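We use cookies to improve your experience on this site. By continuing to read you accept our cookie policy. Accept | Manage settings

Chapter 3
The Work Surface and the Small Things on It

Before you begin

In the first two chapters we looked at the room as a whole: where the light comes from, how people move, and how far a person must walk to get a pair of scissors. Now we come closer. This chapter is about the table, and about the small objects which live on the table and around it. It is a modest subject, but students of workplace arrangement often meet their first real difficulties exactly at this point.

A table looks simple. You can measure it in one minute and draw it as a rectangle. However, a rectangle does not tell you how the surface behaves under a hand, where the light makes the eye tired, or why a pencil case always ends up in the same corner. To answer such questions you need to look at the table for a longer time than feels natural.

3.1 The surface

The first thing to study is the surface itself. Wooden tops are still the most common choice in the study rooms we visited for this book, both in Lestville and in the smaller town of Ferholm. The buyers usually prefer a light color. A light top makes the room feel bigger, and dark objects are easy to find on it. It also shows every crumb, and this can be counted as an advantage or as a problem, depending on who does the cleaning.

Wood grain deserves some attention too. On a pale top the lines can be quiet or they can be quite lively, with loops and long waves. When a student puts a thin gray pencil on a lively grain, the pencil is harder to see than you would expect. Small white objects can also be missed in a place where the light is strong.
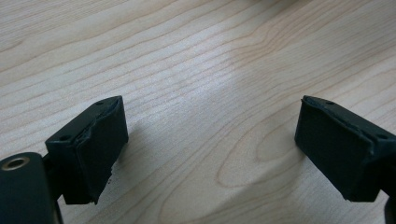
Figure 3.1 Light wooden tabletop with wavy grain. Notice the brighter band across the middle, where the grain looks faded.

Light changes the surface during the day. In the morning one part of the top may be bright and the rest calm, and in the afternoon the bright part has moved to another seat. For this reason we ask you to look at the same table more than one time before you write anything about its color. In the Andrade reading room, which we describe fully in Chapter 7, the first report called the tables "yellow" and the second one called them "almost white". Both reports were made by careful people.

Exercise A. Choose one table which you use often. Draw its outline on paper and mark the places where the light falls in the morning. Repeat the drawing late in the afternoon, on a new sheet. Do not correct the first drawing after you have made the second.

3.2 Edges, holes and marks

A used table carries information. Scratches tell you that something hard was pulled or pressed there, although they do not tell you when. Strips of tape on the edge are often placed to remember a position. A cable hole near a corner shows where the designer expected the lamp or the computer to stand, and the users may have quite another opinion about it.

When you describe such details, write first what you see and only then what you suppose. Keep the two in separate columns. In our courses we give each student a table sheet with 20 lines, and most students fill the first column very fast. The second column takes longer, and it should.

3.3 The pencil case

The pencil case is the smallest piece of storage we treat in this book. It is a container, it has an opening, and it takes up space on the table in two different ways – closed, when it is compact, and open, when it can need much more room. Many desk plans forget the second situation. A soft case with a front flap needs free space toward the user, or the flap will lie on top of the notebook.

The Bruter desk study, which we will use in several exercises, collected more than 700 short notes from pupils about their own desks. Complaints about the chair were expected. What surprised us was how often the pupils wrote about the pencil case, and above all about small items that leave it and do not come back. Erasers and pen caps were named again and again.

Look at Figure 3.2 with this in mind. The flap of the case is folded forward, and a small white item lies on the bare wood near it.

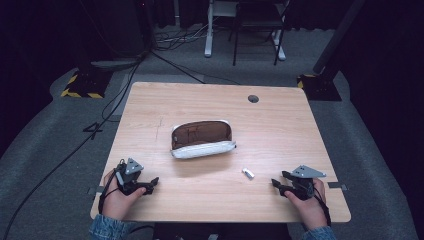 3.4 Key words for this chapter

Footprint: the area which an object covers on the table. An object that opens has two footprints, and you should draw both.

Reach zone: the part of the surface that a seated person can touch without leaning. For an adult we use 50 centimeters from the front edge as a working value in all drawings.

Stray item: a small object that lies outside its container. A stray item is not always a mistake, as it may be in use.

Resting place: the spot to which an object is returned by habit. It can be different from the spot where it is supposed to be kept.

Please learn these four terms before you continue to section 3.5, where we begin to draw the desk plan to scale. You will need squared paper, a soft pencil and the outline from Exercise A.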